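The Cushion Question

Mizanur Gamage has been mending and restuffing sofas in Wendthorpe for most of his working life, and the repair he gets asked about more than any other has nothing to do with frames or springs. People want to know why their cushions look tired.

"They bring me a photo and ask what fabric to buy," he says. "Most of the time the sofa is fine. The pillows on it are the wrong size, or the filling has gone flat, or there are nine of them."

His shop is on the ground floor of the old Carnville building, next to a key cutter. The front room holds two sofas that customers can sit on, and the back is given over to bolts of cloth, foam blocks and bags of loose filling. In May, when people start opening windows and looking at their living rooms in daylight, the phone rings until closing.

Gamage starts with the seat. He measures the depth from the front edge to the back cushions, then sits down and measures again from his own back. A deep sofa can take a large pillow behind you and still leave room for your legs. A shallow one can't, and a thick pillow on it pushes you forward until you take it out and drop it on the floor.

For most three-seat sofas he suggests 4 pillows at the outside and is happier with fewer. He likes one long rectangle and one or two squares. The rectangle does the work of supporting the lower back, and it can be pulled down flat for a nap.
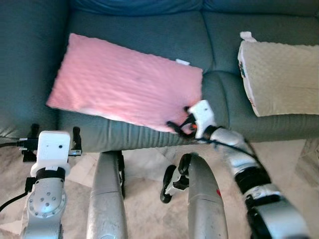 Texture is the part people skip. A plain, dark sofa will take almost any light color, but if every surface on it is smooth the whole thing looks like a waiting room. Gamage tells customers to leave the big piece alone and let the pillows bring in some pile. A dark teal-gray sofa with a pink rectangle in dimpled minky and a cream pillow in a bubbly dotted texture is close to what he would put together himself. The two fabrics are related without matching, and both are soft enough to lean a bare arm on. He would put the cream one upright against the back and leave the pink one on the seat for whoever sits down next.

He has opinions about tags as well. The small white ones at the corners can usually come off, cut close to the seam with sharp scissors. Pulling them is how you open a hole. A label with washing instructions should stay where it is, or at least go into a drawer, as minky does badly in a hot dryer. The dots flatten and the pile goes stiff. Cold water, low heat or no heat, and a good shake afterward.

Filling matters more than the cover. The cheapest pillows are stuffed with polyester that clumps after a year of use. Gamage sells an insert he calls the Grasus, named after the street where he grew up, which mixes shredded foam with fiber and holds its shape better at the corners. He buys inserts an inch or two larger than the cover on each side. A cover that fits exactly will sag as soon as the filling settles.

One longtime customer, the Siddiqui family, has had the same sofa in for work three times. The first job was a new seat cushion, the second a torn arm, and the third a full set of pillow inserts. The bill for that last visit was $173. Replacing the sofa with something similar would have cost many times more, and they liked the old one.

New covers in a textured fabric take him a day or two, depending on the zipper. A complete set with inserts runs to $287 if the customer picks from the cloth he has in stock, and more if he has to order.

For anyone doing it at home, he recommends taking everything off the sofa first, vacuuming down the gaps between the seat sections, and checking underneath while you're at it. Cloths and socks end up there. Then put back a single pillow and sit with it for an evening before adding another.

The shop closes at 5:30. Gamage takes measurements over the phone, but he would like you to bring in one of the old pillows if you can.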